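ok a few of you asked what I meant last week by "the handover code is lying to us," so here's the thread. it's long, get a snack

1/ quick background. I work on grasp and release software at a small shop called Oltton. my part is the bit between "the hand is touching a thing" and "the hand can let go of the thing." sounds tiny. it has eaten my entire July

2/ giving an object to a person is really two problems stacked on top of each other. you have to notice they've got it, and then you have to open up at a speed that doesn't feel weird. too early and it's on the floor. too late and you're in a tug of war with a machine, and people HATE that

3/ our old release check was one line. pull force over a threshold for long enough, open the fingers. worked great on mugs! worked great on a screwdriver! Yetunde Okoro wrote it in an afternoon and it held up way longer than either of us expected

4/ then we tried flat stuff. cards, folded paper, thin cardboard. and the threshold just falls apart, because when a person takes a card they don't pull. they pinch the end and kind of tilt it. the force shows up as a twist at the thumb, and we were throwing the twist away in the filter (my filter. I wrote the filter. moving on)

5/ so the log said "no human contact" for 72 ticks in a row while I was standing there with my hand on the card, tugging. that's the lying part

6/ first fix was the obvious one: lower the threshold. please don't do this. now the arm moving itself looks like a person pulling, and the hand drops everything as soon as the wrist turns. I spent a whole morning picking cards up off the floor

7/ second fix, which I like a lot more: keep the twist, and subtract what we expect to feel from our own motion. the planner already knows where the arm is headed, so it can say "you're about to feel this much, ignore it." anything left over is probably a person

8/ "probably" is doing a lot of work in that sentence lol. the leftover signal is noisy, so it goes into a little estimator that has to stay convinced for 18 ticks before it says a word to the release code. I tried shorter. shorter is twitchy

9/ Tihomir Ristić asked the very fair question of why we don't just use the camera. you can see a human hand right there! and yeah, we do use it, but only as a hint. up close the robot's own fingers fill up a big chunk of the view, and the segmentation loves to call a robot thumb a person's thumb

10/ so vision gets to say "somebody's near the object, pay attention" and touch gets the final vote. Tihomir still thinks vision should get a bigger say. we have a standing argument about it, and he's winning slightly

11/ for anybody who wants the boring part: all of this lives in a replay tool now. we call it Plombridge (don't ask, it was the name of a folder). you feed it a recorded handover and it reruns the release logic with whatever settings you want, no robot needed. there are 2,000 recorded handovers in there and I can chew through the set over lunch

12/ best thing I've built this year and it's mostly a for loop and some plots

13/ wrist view from the card tests, both sides holding on:

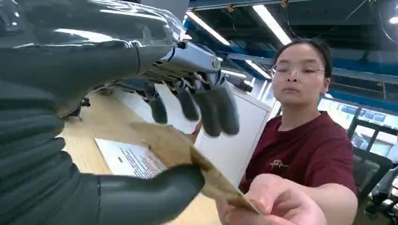 Thumb on one side, human on the other. Who lets go first?

14/ this kind of grip is the one I care about most. with the card at an angle, the thumb contact alone can't tell gravity from a gentle tug, so the estimator has to lean on the expected-motion part. if the planner's guess is off by a little, you feel it in your fingers right away

15/ where it's at: mugs and tools still behave with the new code, cards are so much better, and floppy paper is still a mess. 8 of the recordings fail no matter what settings I throw at them and they're all paper. I have them open in tabs like a shrine

16/ next up is release speed. right now the fingers open on a fixed ramp and it feels a bit like a vending machine. Yetunde wants to tie the ramp to how fast the person is taking the thing, and I think she's right, but I want the logging cleaned up before I touch anything

17/ if you've done release detection on thin objects and have opinions about filtering torque near the fingertips, my replies are open. especially if you've got a trick for paper. I'll read all of it after dinner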